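Istesard Lab
@istesardlab · 2024-05-19

1/ Teaching the arm to sort sterile supplies by remote control this week.

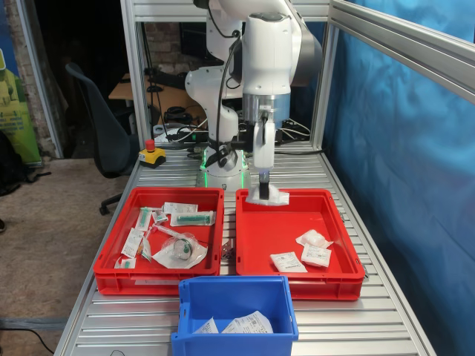 White pack in the gripper, over the right tray.

14 shares · 3 comments

2/ The operator drives the arm with a Vava handheld controller. We record every move, good or bad. One demo is one item, left tray to right tray.

3/ Target is 80 clean demos before we train anything. We got 15 in the first session.

4/ Syringe packs go well. Flat sachets are slow — the fingertips slide over the paper and the operator has to come in again at an angle.

5/ We keep those second tries in the data. Last round we cut them and the arm froze after a miss.

2 shares · 2 comments

Recent
Karppinen wrist mount, fitted
Tirkness demo day notes

© Istesard · Contact · Back to top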